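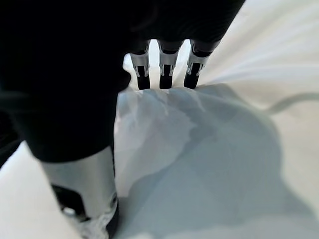
Haziq Harahap objected, on reading an earlier draft of this section, that a crumpled cloth has no rest state worth the name, and that any measure of creasing taken from a heap will say more about the last person to drop it than about the weave. The objection is a fair one and it shaped the procedure set out below.

4.2 Creasing in unfolded white linen

We use "crumpled" for fabric that lies in overlapping folds with no edge or corner serving as a reference (Figure 2). The word is kept apart from "creased", which we reserve for marks that remain once the fabric has been opened out on a flat surface. The two are often treated as one in laundry studies. A sheet may be heavily crumpled and carry few creases, and the reverse is common in pieces that have been stored folded under a load.

Figure 2. White fabric in the crumpled state.

The main trial used 20 plain white pillowcases from a single Printhorpe batch, washed together and line dried indoors at Merkia during April. Each piece was dropped from a height of 400 mm on to a bare table, left undisturbed, then opened by two corners and laid flat. No smoothing by hand was allowed at this stage. Creases were traced under a low side light, and their total length was recorded for each face. Pieces with a hem fault were set aside before the trial and are not reported.

To meet Harahap's point, every pillowcase was dropped five times, with a full wash between drops, giving 100 tracings in all. If the drop governed the result, tracings from the same piece should differ from one another as much as tracings from different pieces. They did not. Variation within a piece was clearly smaller than variation between pieces, and the order of the pieces by total crease length changed little from one wash to the next. The seam end was the exception. Creases within some 2 cm of the closed seam moved freely between drops, and we have left that strip out of the totals.

White fabric raises a difficulty of its own. Under overhead light the upper surfaces of a heap are so bright that shallow folds are lost, and only the deep ones are marked by shadow. We therefore make no attempt to grade the heap itself. The Yeoh scale, which asks the observer to match a heap against printed cards, gave poor agreement between our two observers on white pieces and was dropped after the pilot. On the grey pieces in the Grokitent set the same observers agreed well, so the fault probably lies with the cards, all of which were prepared from mid-toned cloth.

Time in the heap was held constant throughout. A separate run in which the pieces were left overnight is treated in Section 4.3, together with the effect of residual damp along the hems.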